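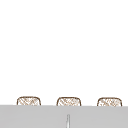 Three baskets behind a grey worktop, in the simulator. Thread on how we're spending our robot budget!

1/ Right, I promised a thread on buying kit for a small packing room and I've finally got a free evening. Friday, February 28, 2020, for anyone who finds this later and wonders why the prices look odd.

2/ Background for new followers. We pack dried herbs and tea at Pimivora. Small place, one long bench, woven baskets going out to shops with jars and pouches inside. We've been saving for an arm to do the basket loading and I'm the one holding the spreadsheet. I love the spreadsheet.

3/ The picture is from the simulated version of our basket station. Baskets in a row, plain worktop in front, white all round. It's very bare and I'm completely fond of it. We've been planning in there for weeks and the only thing we've paid for so far is a desktop computer.

4/ The computer was the first line in the budget and I'd put it first again. £1373 including the graphics card. I winced, then remembered what one wrongly sized arm would cost to send back.

5/ Reach came next. I'd been shopping by payload for months, comparing how much each arm could lift, and our heaviest pouch weighs less than a mug of tea. What matters for us is getting over to the baskets and down into them. Payload has moved to the bottom of my list.

6/ Row spacing is the other thing we keep fiddling with. Close together and the arm has less far to travel. Further apart and a person can lift one out without knocking its neighbour. We have tried a lot of spacings on screen and it's lovely to change your mind for free.

7/ Quotes! We have two. Omis sent a full package: arm, stand, controller, fitting, two days of training. Milevetti sent the arm and controller only, and a very friendly note saying we could build the stand ourselves.

8/ On the front page Milevetti is far cheaper. Then I added the stand, the cabling, the guarding and somebody's time to put it all together, and the gap shrank to £141. I checked that sum over and over. If you are comparing quotes, make one sheet with the same rows for everybody and fill in the blanks yourself.

9/ Rows on my sheet, since people always ask:
Arm
Controller
Stand or bench mount
Gripper
Spare fingers for the gripper
Guarding or scanner
Risk assessment
Delivery and lifting
Electrical work
Training
Yearly service
Spares
Our own hours

10/ "Our own hours" is the row I forgot in the first draft. We put in 30 days for the first year, spread across all of us. Could be wrong. It's still a better guess than the blank cell I had before.

11/ Gripper fingers deserve a post to themselves. They're consumables! They wear and they get bashed. I've put spare sets in from the start and asked both suppliers for the price in writing, because one of them had it nowhere in the quote.

12/ Somebody asked last week if we could use plastic tubs and make life easier for the robot. Yes, we could, and I did price it up. Our shops like the woven baskets though, and so do I, so the baskets stay and the robot budget has to cope.

13/ That does cost us. Woven things vary a bit from one to the next, and the ones in the simulator all look the same size and shape. So I've added money for a simple locating tray on the bench to hold each basket where it should be. Cheap thing, big difference to how sure I feel.

14/ Now the bit I'm most excited about. Mughal, the joinery firm two units down, have offered to knock up a full-size mock bench in plain board before we order anything. We'll stand real baskets on it, walk round it, reach over it and see who bangs their hip on the corner.

15/ I'd budget for a mock-up even if we had to pay full price. The screen tells me about reach. It doesn't tell me if the person on the afternoon shift can get past with a trolley.

16/ Buy, lease or hire? We went back and forth. Leasing is easier on the bank balance but the terms we were offered ran to 5 years, and our basket range changes most years. Hire would be perfect for a trial, only the short hires we found didn't include a gripper. So we're buying, with the payment split in two.

17/ On splitting payment – ask! Both suppliers said yes. We hold back the last part until the arm has loaded a full day's orders on our own bench with our own baskets. I wrote the test down in plain words and sent it with the request for quotes, so it can't come as a surprise to anyone.

18/ Timing. If we order in spring, delivery and fitting land over the summer and we should be running by August, before the gift orders get silly. I've left slack in the plan and I'm trying very hard not to spend it.

19/ Things I haven't sorted: insurance (waiting on a call back), whether the floor near the bench is level enough, and what we do with the old packing table, which is enormous and which everyone has feelings about.

20/ Also undecided: a second arm. The sheet has a tab for it. I've hidden the tab so I stop looking at it.

21/ If you're at the start of this, my order of work would be: draw your bench, put it in a simulator if you can get hold of one, fix the reach, then talk to suppliers. I did the suppliers first and had a lot of nice phone calls about arms that were wrong for us.

22/ Happy to share the blank sheet, just reply and I'll send it over. And if you've bought a small arm for light packing I'd really love to hear what your yearly service cost came to, as that's the row I trust least. More once the mock bench is up!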